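Visit report: Sulcombe simulation lab, door-opening fault
Posted by Marlene Arsenault
Visit date: 7/17/19

Manon Desjardins and I went to Sulcombe to look at a fault in the Elau door tasks before we commit our own test plan to them. Our hosts were Ruan Tshabalala, who maintains the simulator, and Yanling Luo, who runs the nightly batches. Jasmina Omerović joined by phone from Nunangate for the first hour.

Elau is a set of household interiors with a two-armed robot model. A run consists of approaching a door, opening it and passing through. The nightly batch is 800 runs. In the batch that prompted the visit, 138 were logged as passed with the robot's final heading correct and its body well out of level. The pass check reads position and heading only. Roll and pitch are written to the log but were never tested against a limit.

Ruan traced the fault to contact handling between the base and the door leaf. When the leaf swings back against the base during a turn, the solver resolves the overlap by pushing the base up and over. With no tilt limit, the run carries on and the arms keep executing their commands. On hardware the same command stream would be a safety matter, and that was our main concern: Lumanlan's controller takes its stop conditions from the same file.

We replayed a group of 60 runs at the original time step and again at half of it. The shorter step made the fault less frequent but did not remove it. Yanling then widened the contact margin on the door leaf, which helped more, at the cost of up to 400 extra seconds on the full batch. She considers that acceptable. Ruan would prefer to correct the collision shape of the base, which is a single rounded hull and does not match the lower body closely.

Two points were left open. The first is whether earlier results, back to May, need to be rescored. The logs exist, so it is a matter of machine time. The second is where the tilt limit should live. Manon argued for the controller as well as the scoring script — a bad pose should end the run when it occurs. Ruan agreed in principle and asked for a written request.

Lunch was in the building. The afternoon went to reading camera views from the robot model against the logged pose, one run at a time, which is slow but was the only way to check the sign convention on roll. It was correct. 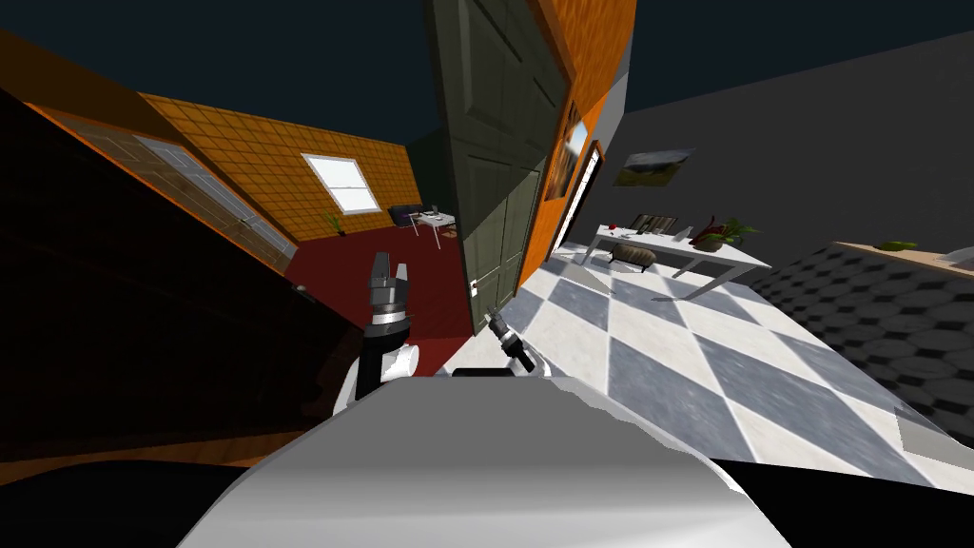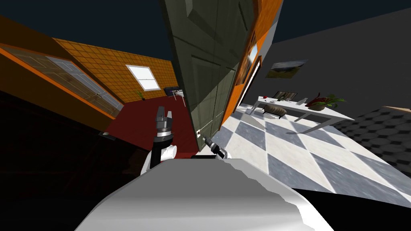 Elau interior, simulated: views over the robot body toward the green door, room strongly tilted in both.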